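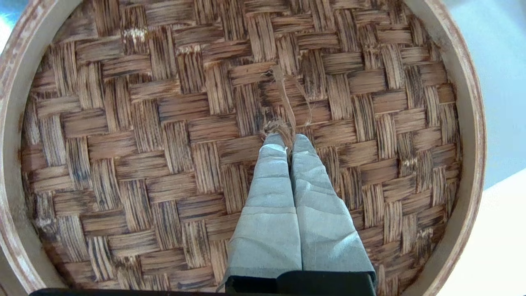 Şengül Baysal kept telling us that our cell would lose its zero on soft fingers long before a motor ever gave out, and that we should set up the whole upkeep routine with that in mind. I didn't buy it at first (I'm a gearbox person, sorry!), but the service log took her side pretty fast.

3.2 Looking after the fingers

Figure 4. Wrist view in the Vukard cell, with the covered fingers over the woven floor of a bamboo steamer. Some loose fibers lie just beyond the fingertips.

So our routine got built around the finger covers. We check them every 125 picks, and the check takes about 11 minutes if you don't have to hunt for the small hex key, which Barış eventually tied to the cell door with string. First we park the arm and lock it out. Then we close the fingers slowly and look at the tips from the wrist camera – if the gap is wider on one side, a cover has crept, and we pull it off and seat it again. Stray fibers from the basket get picked out of the seam with tweezers. We tried compressed air in April and it just pushed them deeper, so please don't do that!

After refitting, we run the zero routine twice and keep the second reading. If the two readings differ by more than 2 encoder counts we start over, grumbling. Worn covers go in a bag labeled with the pick count, and Ekrem Bozkurt later measured the thickness at the tip for every one of them. Those measurements are in Section 4, along with the 180 picks we ran on one pair with no checks at all.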